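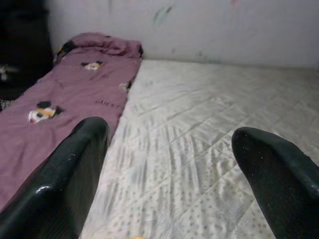 Wrist view, fingers open over the mattress, blanket on the left

Bed-making project, Gata club, questions before February

subbarao_h wrote:
Hello all! Our student club has picked making a bed as this year's project, and I'm so proud of this bunch I could go on all night (I'll try not to). We drive two arms by hand and save every run. Bello Edet has been keeping the log and we're up to 230 runs, with 500 as the goal before the Flodwood meet in February. My question is whether the blanket should be pulled with one arm or two.

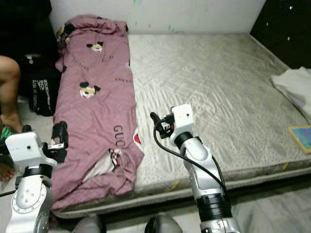
Right now we grab the left edge with the left gripper and keep the other arm back until it's needed. Siebe wants both arms on the cloth from the first second, and we've gone back and forth over it for two meetings!

pap_bot wrote:
Welcome! I'm with Siebe on this one, sorry. With one arm the far side just bunches up, and then you spend ages chasing wrinkles. What do you do for pillows?

subbarao_h wrote:
One arm there too, mostly. Tobiloba is our best driver by a mile, and she still likes to keep the second hand free. 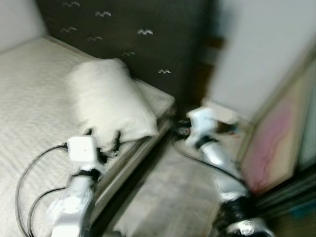 Left gripper on the pillow, very blurry, whole frame smeared

givley_tj wrote:
I'd have to disagree with pap_bot, friendly as ever. Two arms pulling against each other gave our kids nothing but trouble last year, and we threw out 92 runs. But please do slow down, because blur like that is going to hurt you later on.

subbarao_h wrote:
Fair point, and I'll pass it along to the drivers. We'll try 11 slow ones on Saturday, corners only.
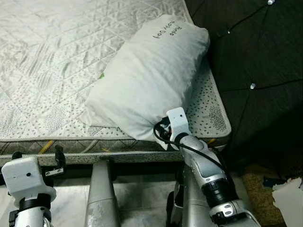 Right gripper pinching the lower corner of the pillow

pap_bot wrote:
Oh, I like that corner grip. Still say two arms for the blanket, though!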